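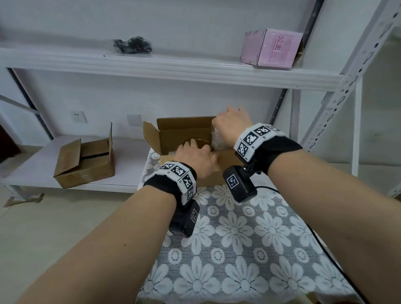
チケット番号:837
件名:返品受付メールが購入者に届かない
報告者:Chantelle Baloyi(Shezi 店舗運営)
担当:Wian Jacobs
優先度:中
状態:解決済み

報告内容
10月の更新後、返品を申請した購入者から「受付メールが来ない」という問い合わせが続いている。管理画面では「送信済み」と表示される。注文確認メールと発送通知は正常。

09:15 Jacobs
再現を確認。テスト注文で返品を申請したところ、社内アドレスには届き、外部のフリーメールには届かなかった。迷惑メールフォルダにも入っていない。

10:40 Jacobs
送信ログを確認。返品受付メールだけ差出人ドメインが旧サーバーのままで、受信側に拒否されていた。エラーコードは550。拒否は300件超。

11:20 Singhal
テンプレートの設定を見ました。更新時に返品用だけ上書きされず、旧設定が残っています。差出人を現行ドメインに変更し、キャッシュを削除してください。

13:05 Jacobs
変更済み。フリーメール3社宛てで受信を確認。返品ラベルのPDFも添付されている。

14:30 Baloyi
こちらでも届きました。未達分の再送はできますか。

15:10 Jacobs
未達分を抽出し、一括で再送した。このうち11件は宛先不明で戻ったため、一覧をチケットに添付。店舗側で電話連絡をお願いします。

16:45 Baloyi
一覧を受け取りました。連絡は明日の午前中に行います。クローズで構いません。

関連チケット:915(差出人設定の一括点検)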